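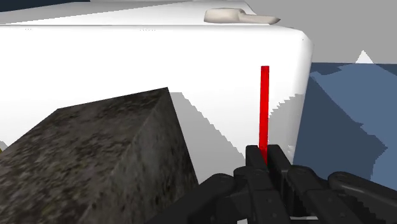 Greltusix Two-Finger Gripper Kit – Simulation and Build Package

The Greltusix is a parallel linkage gripper for small arms built at home or in a shared workshop. The package contains the mechanical kit, the matching simulation model and a set of test scenes. The model and the printed parts come from the same source files, so a grasp tuned on screen uses the same finger geometry as the part on the bench.

The render shows the wrist view during a peg approach: black fingers on either side of a thin red rod, with a stone-textured cube to the left and a large white block behind. Shadows are drawn at low resolution in the default viewer. The stepped edges are normal and do not affect contact calculation.

What is in the package

Finger pair, left and right
Linkage set with pins and retaining clips
Palm bracket, drilled for the Edton and Hendon wrist plates
Servo horn adapter
Simulation model with collision meshes
12 test scenes, including upright rod, loose block and cluttered top

A servo is not included. Any standard-size metal gear servo with a 25-tooth spline will fit the adapter.

Specifications

Assembled mass, without servo: 543 g
Degrees of freedom: 1
Finger pads: flat, replaceable, two screws each
Finish: matte black
Control input: position, with optional current limit
Part number: GX-927

Assembly notes

Fit the linkage pins dry before adding clips. Both sides should swing through the full range under their own weight. A side that drags usually has a burr in the outer knuckle hole; clear it with a hand reamer and do not open the hole further. Center the servo before attaching the horn. Being one spline off leaves a gap between the pads at full close.

Allow almost 3 hours for a first build.

Using the model

Load the arm first, then attach the gripper at the wrist frame. The wrist camera is defined in the gripper file and can be moved or removed there. For thin upright parts, approach with the fingers open and level, stop with the part between the pads, then close at reduced speed. Pad friction is set low by default – raise it only after measuring slip on the real pads.

Textures and lighting can be changed per scene. Collision meshes should be left alone unless the finger pads are swapped for another shape.

Compatibility

Edton and Hendon wrist plates bolt on directly. The Vasilakis plate needs the spacer ring, sold separately. Revised pads ship from March and fit all earlier kits.

Page updated January 4, 2025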